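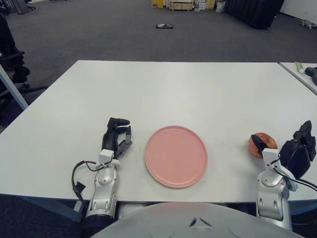
Braços do robô na mesa de teste, prato rosa e maçã.

Tópico: Robô na copa da Uketlow, quem já trabalha com isso?

marmita_fria
6 de maio de 2020
Trabalho na montagem de bandejas da Uketlow, 19 pessoas no turno. Desde abril a chefia fala em "apoio automatizado". Pela foto o apoio é pegar maçã ao lado de um prato. Nós fechamos 2,253 bandejas na última semana cheia. Alguém me explica a conta?

Bokau77
A conta é que maçã não pede hora extra. Aqui na Brolach puseram um braço na linha e 4 colegas foram para a conferência. Mesmo salário, mas passam o dia vigiando a máquina e apertando o botão quando ela trava.

dona_shih
Discordo um pouco. Tenho tendinite de tanto repetir movimento, se um bicho desses fizer 200 frutas por turno eu agradeço. O que me incomoda é ninguém do turno ter sido chamado pra opinar.

marmita_fria
200 por turno eu faço antes do café. E fruta molhada, amassada, bandeja com dieta trocada? Perguntei na reunião e o Cheuk-hei Tam, da engenharia, respondeu que "isso é fase dois".

Bokau77
Fase dois aqui também era. Estamos esperando.

tecnico_rui
Vocês julgam pela velocidade de hoje. Mão com dedos é difícil mesmo, segurar uma maçã já é alguma coisa.

marmita_fria
Pode ser, Rui. Mas a meta do turno já subiu contando com ele.

dona_shih
Subiu?? Aí não. Pede isso por escrito.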